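Email newsletter or flyers for a small shop with a local customer base?
January -- 3 min read
Posted by Nayeli Mamani

I run a small kitchen and homeware shop called Gamby, on a side street with decent footfall on market days and not much otherwise. I have 1302 people on an email list, built up over four years from a sign-up sheet by the till. I send them something when I remember, perhaps every other month.

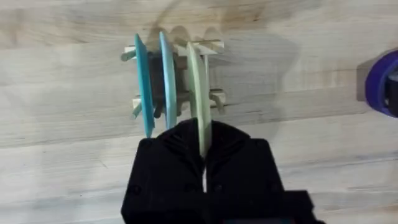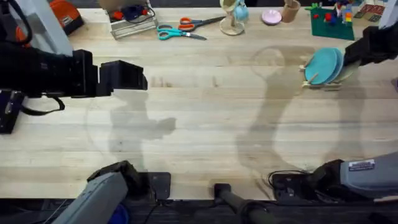
My budget for the spring is small. A printer has quoted me £90 for 1000 A5 flyers, one colour on one side, and delivery to houses would be extra unless I do it myself. The other choice is to pay for a proper email service and send something every fortnight. I can't do both well. Most of my customers are over forty and live within walking distance. Which would you put the money into? I'd also like to know how people measure whether flyers work, as I have no idea how I'd tell.

Angus Tuhiwai

Email. You already have the list and these people chose to be on it. Before you pay for anything, clean it up. Some of those addresses will be dead after four years, and a lot of bounces will push your messages into junk folders for everyone else. Most email services remove them for you after the first send, but check what the plan charges for, as some count every address you upload.

Then I would start monthly, not fortnightly. Fortnightly is a lot of writing for one person with a shop to run. One item of news, one offer with an end date, opening hours at the bottom. Put the offer in the subject line. Make sure there is a working unsubscribe link in every one.

To measure it, give each email its own code word that people say at the till, and keep a tally sheet. Opens don't tell you much, as some mail programs load the message whether or not anyone reads it.

Socorro Villca

flyers every time. people bin emails. we did 1784 flyers for the cafe and we were busy that month

Fidelina Bedoya

I'd go with Angus on the list, but flyers do one thing email can't, and that is reach people who have never been in. If you feel you have enough regulars, stick to email. If the regulars are thinning out, print the flyers and walk them round the nearest streets yourself over a few evenings.

For measuring, print a voucher on the flyer that has to be handed in. Write a letter on the back of each bundle before you go out -- A for one street, B for the next -- and when the vouchers come back you'll know which streets are worth doing again. Set an expiry of four weeks. Work out beforehand how many sales you need to cover the £90, using your margin and not the till price. I got that wrong the first time and thought I'd broken even when I hadn't.

Ask the printer about using both sides as well. Mine charged very little more for it, and a small map on the back helps if you are off the main road.

Contact us | Copyright Flekudside Small Business Help | Back to top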